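How to Find Out Whether a Machine Can Take Over One of Your Shop Chores
Posted November 2, 2018

Every few weeks somebody writes to ask me whether a robot can do the sorting and tidying in a small shop yet, and my reply is usually so long that I thought I'd better put it on a page. The short version is that some chores are ready and plenty are not, and you can find out which kind yours is with a little patience and an afternoon at the bench – before you spend any money, please!

Step 1. Pick one chore and write it down as if for a new hire on the first morning. "Tidy the parts" is no good. "Pick up one part from the mat and lay it in a slot of the tray" is much better. When I did this for the parts bench at Hestov, our one-line chore grew to 2 full pages, and most of that was small decisions I had never noticed myself making.

Step 2. Do the chore yourself with two fingers of one hand, slowly, and no cheating with the palm. A simple gripper has about that much to work with. If you find yourself rolling a part against the table edge to get hold of it, mark that spot in your notes.

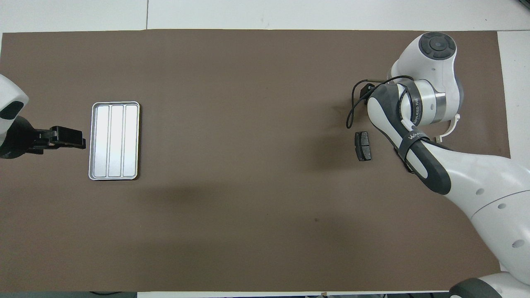 Step 3. Sort your parts by how they lie. Tall things with room on both sides are friendly, and thin things are trouble, as anybody who has tried to pick a coin off a counter in gloves will know. A small dark piece lying flat on a brown mat, like the one that looks like a brake pad, is a fair test, and a bare metal tray with three long compartments gives it somewhere definite to go. Watch out for shine, too. Bright metal throws the light back nearly white, and a camera can have a hard time with it, so try a softer lamp before you blame the software.

Step 4. Run it many times and keep an honest tally. In August I logged 344 tries with a Vimard gripper, and 183 of them ended with the part properly in its slot. I was delighted with the first dozen and a good deal less so by the end. Write down a miss even when you nudged the part and it worked the next time – especially then.

Step 5. Add up the minding. The Sakamoto starter kit we priced came to $3799, and the hours I spent standing beside a machine weren't in that figure. If you have to stay within arm's reach, you still have the chore, plus a new one.

As for the house, I'd wait on laundry and dishes. For one part, one tray and good light, I'd say go ahead and try. My next round will be with the softer fingertips from Orkerico, on the same parts and with the same tally sheet.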